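Gastar Feather-Free Pillow, Medium

Sold by Skornutell Bedding. Item 816. Usually in stock.

We stock four pillows and this is the one we argue about least. It is a plain white pillow with a cotton cover and a hollow-fibre filling. The maker calls it a "sleep system". It is a pillow.

What the maker says, and what we think

Gastar says the filling "adapts to your body". All filling does that, given a head. What we can say is that it springs back fairly well in the morning if you give it a shake, and that it goes flat more slowly than the Wandano we used to sell in its place.

It also says the cover is "cooling". The cover is cotton with a 200 thread count. Cotton is pleasant in summer, and we would leave it there. If you get very hot at night, a thinner duvet will probably do more for you than any pillow on this site.

The box carries a line about neck pain. We have asked twice what it is based on and were sent a brochure both times. Please talk to a doctor or a physio about your neck.

Then there is the "4000 nights" badge. That would be nearly eleven years. Gastar has been making this pillow for three. We replace our own after two years or so, and would expect you to do the same.

Details

Size: 50 x 75 cm, fits a standard UK pillowcase
Filling: hollow fibre, 1000 g
Cover: cotton, white, piped edge
Firmness: medium, a little on the firm side for the first fortnight
Washing: 40 degrees, gentle cycle
Drying: tumble dry on low, or flat on an airer -- allow two days
Not included: pillowcase

Who it suits

Back sleepers, mostly, and side sleepers with narrow shoulders. Front sleepers tend to send it back, and the soft Tawfik is the better buy for them even though it costs more. Broad-shouldered side sleepers usually end up with two of these, at which point look at the price of one decent firm pillow first.

A word on washing

One pillow at a time unless your machine is a large one. Two will go in, but they come out lumpy and still soapy in the middle. Skip fabric softener. The tennis ball trick in the dryer works, though it is noisy.

Returns

You have 30 nights. We take back used pillows, which can't be resold, and we charge four pounds for collection. Other shops call this free and put it on the price -- you can decide which you prefer.

Customer comment

"Fine. Bit high to begin with, all right after a couple of weeks. I don't sleep any better than I did but I don't wake up with my hand underneath it any more." Karlijn Segers

Page checked September 7, 2024. The price holds until the end of October, when Gastar puts its own prices up again.

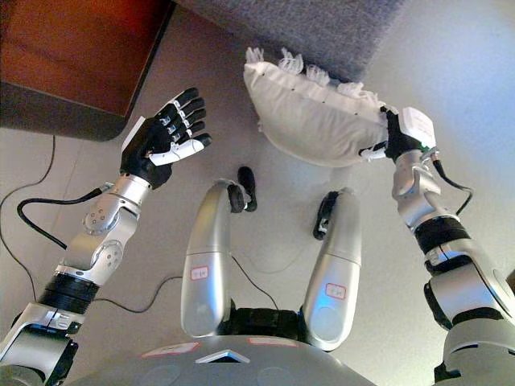
White pillow, held in the hand.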